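Section 3: Setting Up a Tidy-Into-Box Task on Your Ramach

Before you start, a quick word from me (Roy Hartley, I look after room turnover at Brakau). When the Ramach units came in, I figured I'd be packing up left-behind stuff until I retired. Now I mostly show the machine how it's done and check on it afterward, and my knees are thrilled! Clearing rooms is still a people job in plenty of ways, so please read the cautions.

1. Set one open box in the middle of the bed. Keep it there for the whole session.

2. Spread small items on the bedding in front of the box. Mix it up: something soft, something shiny, something that likes to roll.

3. Open the Tamiru app, pick New Task, and name it. I put the room type first (you'll thank me once you've got 100 of these in the list).
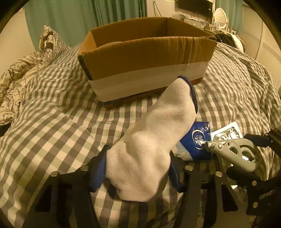

Will I lose hours once the robot can pack a box by itself?
On our floor the hours stayed the same and the work moved around. I pack less and spend more time on showing tasks, sorting mistakes and calling guests about their things.

4. Show each pick slowly. Go in with the jaws wide, close, lift, carry it over the box wall, let go. Stop for 3 seconds between items so the app can split them up.

5. Move everything to new spots and go again. Up to 200 rounds is plenty for a basic task, and you don't have to do them all in one shift. I sure didn't!

Note: Leave the bedding rumpled if that's how your rooms really look. I smoothed mine out the first week and the unit got very confused by a normal bed.

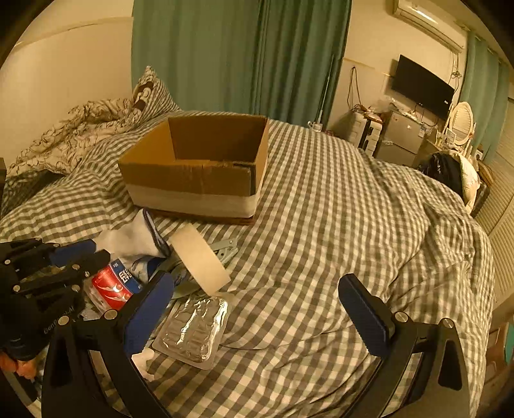
Fig. 3-2. Jaws open over the bed, small items in front of the box.

6. Tap Save, then Send to Zorkberg. Sending is slow on Saturday mornings when every floor does it at once, so I go after lunch.

CAUTION: Keep fingers away from the jaw joints when they close. They pinch.

CAUTION: Medicine, cash and ID never go in the practice pile or the robot's box. A person handles those, every time, and writes them in the log.

If the unit drops the same item twice, go back to step 4 and show just that item again.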